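Moved the office kitchenette round a bit this November. Short thread, mostly so I remember what we did and what it cost.

1/ We are on one floor of the Midell building. The kitchenette is a single run of white units along the back wall, and the whole company uses it. By 11am the worktop is full.

2/ Budget was 3000 for the lot. Most went on the dishwasher. De Bruijn quoted for new worktops as well and we said no. The old one is fine once it's wiped down.

3/ Foosball table was second-hand, 200 including delivery. It lives where the carpet meets the tiles. We tried it by the windows first and the noise carried to the phones.

4/ Bins. Two recycling bins under the noticeboard, one green lid, one blue. They used to be next to the sink and you had to move them to open the cupboards. Much better in the corner.

5/ The noticeboard is still a mess. I'm going to take down anything from last year. If you want your takeaway menu kept, tell me before then.

6/ Coffee maker stays at the left-hand end. The Kovel people upstairs have a machine that does 30 kinds of drink and it is always being repaired. Ours does coffee.

7/ Still to do: somewhere better for the dish racks, a shelf for the mugs, and felt pads under the foosball table. Ellell has the pads in stock, I just need to go and get them.

8/ How it's laid out now:

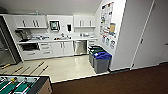
The kitchenette from the carpet side, foosball on the left, bins in the corner.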